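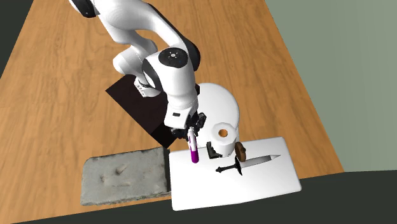

Imagen: Jileo

Por Said Ghoneim
30 de marzo de 2023

Una diana para el cuarto de abajo

Llevaba tiempo queriendo cambiar la diana del cuarto de abajo. La vieja era de papel enrollado y los dardos se caían con solo mirarla. Al final he comprado una de sisal en una tienda de Trellalville, con aro protector de goma incluido. Pagué 766 dirhams. En la web de otra tienda, en Dirbridge, estaba a 706, pero sin el aro y con el envío aparte.

El sisal es bastante denso y los alambres son finos, así que hay pocos rebotes. Los números van en un anillo que se quita, y conviene girar la diana cada cierto tiempo para que el 20 no se gaste antes que el resto.

Para colgarla hay que medir bien. El centro va a 1,73 m del suelo y la línea de tiro a 2,37 m de la cara de la diana – no de la pared, error que cometí la primera vez.
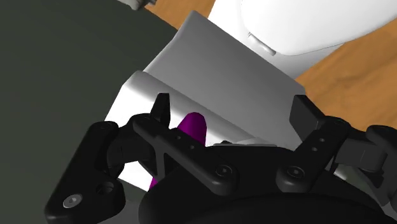 Fuente: Jileo / archivo

Los dardos son aparte. Probé unos de 21 gramos y me he quedado con ellos. Los de 24 que tenía mi hermano se me iban siempre bajos. Con las plumas no noto gran diferencia, compro las baratas.

También miré un armario con puertas y pizarra, pero pesa mucho y mi tabique es de yeso. En Ait Brahim vi uno electrónico con marcador por 2.906 dirhams. Demasiado para dos partidas los viernes.

Me falta la luz. De momento uso un flexo apuntando desde el techo, que deja sombra en la parte de abajo. Si alguien ha montado un aro de luz en una pared así, que me deje un comentario.

Este sitio usa cookies propias y de terceros. Aceptar | Configurar

© 2023 Said Ghoneim · Contacto · Volver arriba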